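Menow Study Room – Table and Small Items Check
Form 16, used in place of the old Kokport sheet
Checked by: Orysia Melnychuk
Date: 2/28/22

Marks: OK, WATCH, FIX, N/A. Comments go under the item. If you write OK with no comment I will assume you looked.

1. Table legs and bolts
OK
Pushed on all four corners. No rocking. The December sheet says "tightened, good for years," which I would not have put in writing.

2. Table edges, splinters
WATCH
Ran a dry cloth along all four edges and it snagged once, on the long side nearest the door. Sanded by hand. The supplier, Skadinard, claims the finish needs no care for 2000 days. I don't know how anyone would test that and their leaflet doesn't say.

3. Table top, splits and knots
WATCH
There is a short dark split or knot line in the grain. I pressed on it and went over it with a fingernail and it didn't catch. The last two sheets call the top "flawless," so either it is new or the last two people ticked the box from the doorway. My money is on the doorway. Please measure it next time so we have something to compare with. Do not fill it with wax. Wax hides things.

4. Table top, cleanliness
OK
No sticky spots found. I used plain water. The spray under the sink has no label that I can read and I'm not putting it on a surface where kids rest their arms.

5. Items left on the table
FIX
The rule is that the table is cleared before a check. One pencil case, coral pink with a zipper, was still out. I left it on the table while I did items 1 to 4 and then checked it as a small item, see below.

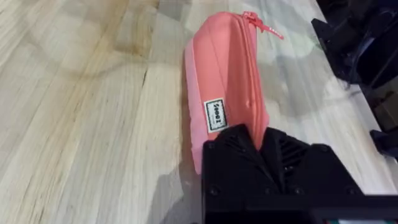

6. Zippers on pouches and cases
OK, with a remark
Open and close fully three times, slowly, then once fast. No missing teeth, no snag at the curve. The form asks whether the zipper is "child safe," and I have left that blank. Safe for what age? A three-year-old and a ten-year-old do different things with a zipper. Holovko wrote this question and should rewrite it.

7. Pull tabs
OK
Tug test, firm, straight out and then sideways. The fabric tab held. There is tiny white lettering on it that I am not going to copy down, and in any case printing on a tab doesn't prove the thing passed anything. People keep accepting a logo as if it were a certificate.

8. Contents of cases
N/A
I don't go through a child's belongings on my own. If we want blades and loose sharpeners checked, say so to the parents first and have two adults present. This has been on the list for discussion since before I took over the checks.

9. Lighting over the table
OK
Read a page of small print at each seat. Fine. The sheet wants a meter reading and the box has 1568 typed in it already, with no unit. I crossed it out. We don't own a meter as far as I know.

10. Chairs
FIX
Two with loose backs, moved to the hall and tagged. The inventory says 32 chairs. I would like to see them.

11. Floor under the table
OK
Swept. No cords across the walkway. The mat by the door curls at one corner – tape is holding for now, and I don't trust tape.

12. First aid box
WATCH
Seal intact, but the seal only tells me that the box is closed. Open it next time and check the dates inside.

General comments
Too many of these questions can be answered yes by a person standing in the hall. I'd cut items 9 and 12 as written and replace them with something you have to touch or read out. Skadinard's offer of a yearly inspection is in the folder. It costs money, and the list of what they would inspect is shorter than this one.

Items marked FIX go to Holovko. Items marked WATCH stay on the sheet until two checks in a row come back OK, signed by different people.

Signed: O. Melnychuk
Second signature: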